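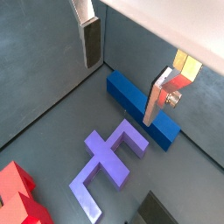

9 min read (full paper)

3. How Families Shared Puzzles in the Toy Library Study

We had expected, when we began this work in Mimalcombe, that the most interesting part would be which puzzles went home with whom. The lending records were certainly useful, and we come back to them in Section 4, but what filled our notebooks was the talk that went on while people played. Over the winter 44 households borrowed from the library, and 26 of them agreed to keep a diary for us. We are very grateful for those diaries, which were kept at kitchen tables by people who had plenty of other things to do.

The first thing the diaries show is how seldom a puzzle stayed with the person it was borrowed for. A grandparent would take over while supper was cooking, or an older sister would drop in a suggestion on her way through the room and end up staying for an hour. Earlier writing on play at home tends to treat the child as the player and everyone else as a helper. In our households those roles moved back and forth all evening, and the helpers were often the ones who needed help.

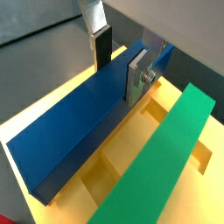
Page last changed: November

We sorted the diary entries by who spoke first when the play got stuck. In Brernside, where most of the households had three generations under one roof, it was very often the oldest person in the room – and quite often to say that the thing could not be done. Children seem to have taken this as an invitation. Several diaries describe a younger player going back to a puzzle on Sunday morning, before anyone else was up, and leaving it out on the table for the others to find.

The Whitelaw households were smaller and their entries shorter, so we have tried to be careful in comparing the two. Still, the same habit of leaving a puzzle out in the open shows up in both places, and we came to think of it as a kind of message passed around the house.

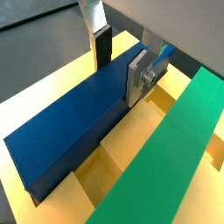

3.1 Words for Shape and Position

Parents used more position words than we had guessed they would: under, behind, the long way, the other long way. Many families also made up names of their own for pieces, and these names stuck – one household was still using theirs when we visited again in the spring. We did not correct anybody's words, and we would gently urge others doing this kind of study to leave them alone too.

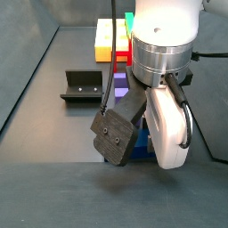
Figure 3. White robot arm and gripper above a gray work cell.

The made-up names caused us some trouble in coding, as readers may imagine. We used the Skuten word list as a starting point and added to it as we went along, keeping each family's terms in a separate column so that nothing was lost when the entries were grouped.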